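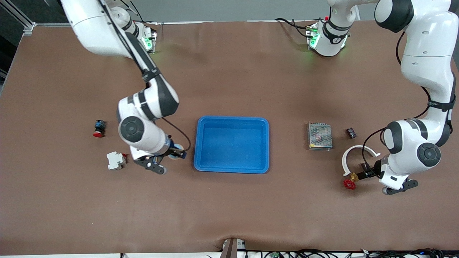

Nirkley Drawer Tray, large

I make these trays with my cousin Shayne in a unit on the edge of Olbridge, and they started out as a cure for my own kitchen drawer (batteries, string, takeaway menus, the lot!). The large one is 154 mm across, so two go side by side in most drawers with a bit of wiggle room.

It weighs 97 g, the corners are rounded so crumbs wipe out easily, and you can put it on the top rack of the dishwasher. I've done mine every week for ages and it's still flat. Please don't put it in the oven. Someone asked.

Colours change with each batch. Blue is in now, and I'm hoping to have green back in August, once Ursina Ortner at Curkex has mixed me a shade I like – the last one was a bit pond.

Orders go out Tuesdays and Fridays. If yours turns up cracked, send me a quick photo and I'll post another, no need to return the first.

Stock code: 2334
Sold singly or in fours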